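Phones in the Reading Room: How Students Use Their Phones While Studying

Student project report
Author: Remigiusz Duda
Course: Introduction to Social Research

1. Background

The second floor reading room of our library has long tables, no assigned seats and a rule that calls must be taken in the stairwell. There is no rule about phones otherwise. Last year the student paper printed two letters asking for a phone-free section, and a reply from the library desk saying that it had no information on whether students wanted one. That exchange is where the idea for this project came from.

I wanted to know three things. First, where students keep their phones while they are studying. Second, what they use them for during that time. Third, whether they would sit in a phone-free section if there was one. I did not try to measure whether phones make studying worse. That would need a test of some kind and a lot more time than one semester.

2. Earlier work

Most of the course readings on this subject deal with classrooms. A classroom has a teacher and a fixed length, and students are usually there because they have to be. A reading room is different. People come when they like, stay as long as they like, and pick their own work. I found less written about that, and what I found was mostly about noise.

A student report from the year before, by a group that called its project Nonia, looked at laptop use in the same building. Their report was useful to me mainly for its list of problems. They had asked people to estimate how many minutes they spent on each website, and most of the answers were round numbers that did not add up to the length of the visit. I decided not to ask for minutes at all.

3. Method

The project had two parts, a short paper survey and a diary.

The survey was one sheet, printed on both sides. I left 300 copies in the reading room during June, in a tray by the entrance, with a return box next to it. The sheet asked where the phone was at that moment (on the table face up, on the table face down, in a pocket, in a bag, in a hand, somewhere else), what it had last been used for, and whether the person would choose a phone-free section. There was space at the bottom for comments. No names were collected.

The diary part had 40 participants. They signed up on a list at the library desk and got a small booklet. Each time they studied in the reading room they were to write down when they sat down, when they left, and every time they picked up the phone, with a word or two on why. They did this for 2 weeks. I chose a booklet over an app so that people would not need to pick up the phone in order to report picking up the phone.

I tested both forms on my roommates and on two people from my course before using them. The test led to several changes. The first version of the survey asked "Do you find your phone distracting?" and everyone in the test said yes without stopping to think. I took it out. I also moved the question about the phone-free section to the end, so it would not color the other answers.

4. Results of the survey

The most common place for the phone was on the table, and more of those phones were face down than face up. Pocket came next, then bag. A fair number of people ticked two boxes, usually "on the table face down" and "in a hand," which I take to mean that it was on the table until they began filling in the form. I recorded those under both headings.

For last use, messages came first. The clock was second, which I had not expected. The reading room has a wall clock, but it hangs over the door and half the seats face away from it. After that came music, looking up a word or a fact, and social media. Several people wrote in uses I had not listed. These included the calculator, taking a photo of a book page, a timer for breaks, and checking the bus.

The photo of a book page deserves a note. The copier on that floor takes coins only, and it is often out of paper. Students who need two or three pages of a reference book that can't be borrowed simply photograph them. In a phone-free section they would have to get up and leave to do this, with the book, and reference books are not supposed to leave the room.

On the last question, opinions were split. More people said they would sit in a phone-free section "sometimes" than said yes or no. The comments helped here. People who wrote "sometimes" mostly meant the exam period. One wrote, "In June yes, in October I don't care." Another wrote that she would use it only if it had the window seats.

5. Results of the diaries

Not every diary could be used. Some booklets came back with only the first few days filled in, and in a few the entries were clearly written all at once, in the same pen, with no times. I left those out of the parts that depend on times but kept their comments.

The diaries show that pickups are not spread evenly over a visit. There is a cluster in the beginning, when people are settling in, then a quieter stretch, and then they come closer and closer together until the person leaves. Many participants seem to have noticed this themselves. One wrote next to her last entries, "I should have gone home by now."

The reasons given also changed over the visit. Early on they were practical: answering somebody, choosing music, turning the sound off. Later they were often just "bored" or "break" or a blank line. A participant who was writing a thesis put a small cross for every pickup without a reason, and by the end of the second week most of her entries were crosses.

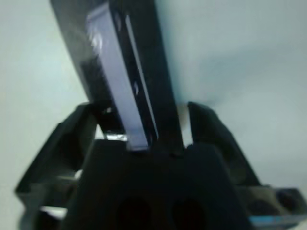
Sound made less difference than I thought it would. Nearly everyone had the phone on silent or vibrate, and those with vibrate on reported picking up the phone for a message a little sooner. But the silent group picked up their phones too, to see if there was a message. A few said that they had turned vibrate back on for this reason. With vibrate on they could tell that nothing had come.

Where the phone was kept made more difference. People who kept it in a bag made fewer entries per visit than people who kept it on the table. I want to be careful with this. It may be that putting a phone in a bag helps, or it may be that people who are less interested in their phones put them in bags. The diary can't tell these apart.

6. Interviews

This part was not in my original plan. When people returned their booklets I asked if they wanted to add anything, and several talked for long enough that I asked if I could take notes. I have used these notes only for background.

What came up most was other people's phones. A phone lighting up across the table was mentioned again and again, more than ringing or talking. One person said he could ignore his own phone but not a stranger's, because he did not know what it was going to do. People who study in groups said the opposite. They had one phone out for the whole group, in the middle of the table, and used it as a clock.

Some participants also told me they had changed what they did because of the diary. They picked up the phone less so they would not have to write it down. I had been warned about this in class and did not find a way around it. The real numbers are probably higher than the ones in the booklets.

7. Problems

The survey reached only people who passed the tray and felt like filling in a form. The diary group signed up on their own, so they may be more interested in the subject than other students. Both parts ran close to exams, when the room is fuller and people are more tense than in other months. I would have liked to repeat the survey in the fall, but the course ends before then.

I also made a mistake with the booklets. The column for the reason was too narrow, and people with large handwriting gave up on it. A second printing with a wider column came too late for the first week.

8. Suggestions

A full phone-free section all year does not seem to match what students asked for. A section for the exam period only would fit the answers better. It should include some window seats, or people will not pick it.

A second clock on the wall facing the door would cost little and would remove one of the most common reasons for picking up a phone. The same is true of keeping the copier filled - a sign with the phone number of the person who has the paper would already be a start.

I have given a copy of this report to the library desk, along with the blank forms. The filled-in booklets will be kept until grades are posted and then shredded.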